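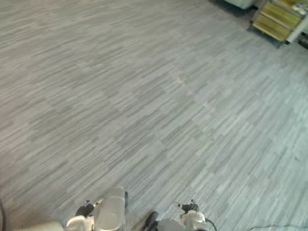 Reading time: 6 min

Courses > Musculoskeletal Medicine > Handouts > Gout and the Crystal Joint

Handout 9. Gout: from uric acid to the painful joint

This handout goes together with the second lecture on crystal diseases. Please read it before the seminar in Postton, because we will start directly with the cases.

1. Where uric acid comes from

Uric acid is the last product of purine breakdown in humans. Most other mammals have the enzyme uricase, which changes uric acid to allantoin, a substance that dissolves much better. We lost this enzyme long ago in evolution, so our blood level is higher than in a dog or a rat.

The kidney removes most of the uric acid and the gut removes the rest. In the majority of patients the problem is too little removal. Overproduction is less common, but think about it in a young patient, in psoriasis, and during treatment of leukemia.

2. From high level to crystals

Above 6.8 mg/dL the blood is saturated with urate at body temperature. In a cooler place, such as the big toe, the limit is lower. A high level alone is not gout. Many people have it for their whole life and never have an attack.

When crystals are released into the joint space, macrophages take them up. This activates the NLRP3 inflammasome and gives interleukin-1 beta. Neutrophils then come in large numbers and the joint becomes red, hot and very painful, typically during the night.

3. Diagnosis

The best proof is joint fluid under the polarizing microscope. Urate crystals are needle-shaped and negatively birefringent. Calcium pyrophosphate crystals are short, often rhomboid, and weakly positive. Students mix up the two every year, so please draw them once by hand.

Do not trust a normal uric acid value during an attack. It can fall at this time, and it should be measured again when the attack is over. Remember also that crystals do not exclude infection. If there is fever, send the fluid for culture.

4. Treatment of the attack

We use an NSAID, low-dose colchicine or a short course of a steroid. The choice depends on the kidneys, the stomach and the other medicines of the patient. Start early.

5. Long-term treatment

Allopurinol is begun at a low dose and increased in steps. The usual target is below 6 mg/dL. In the first months attacks can become more frequent, and the patient must know this in advance, otherwise he stops the tablets. A small dose of colchicine is given as protection in this period.

Case for the seminar (Kashyap ward series, case 17)

A man with high blood pressure takes a thiazide. He has a swollen first toe joint, his third attack since July. Prepare your answer to the following: which test do you order first, what do you change in his medicines, and when do you begin allopurinol?

Slides are on the Vadira page of the course. Last change: October 17, 2018.

Comments

plaseck_student: In section 5, do we continue allopurinol if an attack comes during treatment?

Course author: Yes, continue with the same dose and treat the attack separately.

mira_k: The Vadira link asks me for a password. Is it the same one as for the first lecture?

tb_notes: Thank you, the part about the normal value in an attack was not clear to me from the book.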